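What is a general?

A general is a very senior boss in an army. Lots of soldiers, lots of maps, lots of letters. Some generals later ran whole countries as president!

How big was an army? Long ago, a small one might have 1,000 soldiers. A bigger one, 3,330. They all needed boots, bread and somewhere to sleep — and so did the horses (not the boots).

Where did everyone sleep? Mostly on the ground, under a blanket or a cloak. Generals did a bit better. A tent, or a room in a farmhouse if the farmer had one. No proper matress for most people though. 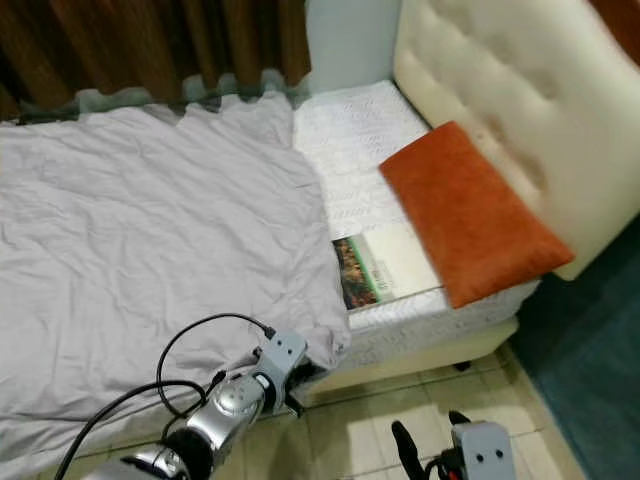
A grey sheet and a white mattress. Pretty fancy next to a blanket on the grass!

Did generals fight? Sometimes. Mostly they planned. Which road, which river, what time to leave. Messages went by horse, so news was slow. A rider might take days, even in good weather. Mud in February? Slower still.

What is a civil war? When people from the same country fight each other. Neighbours, cousins, even brothers. Very sad, and it can go on for years.

New words
Cavalry — soldiers on horses.
Truce — when both sides agree to stop fightng for a while.

Words by Lewis Paterson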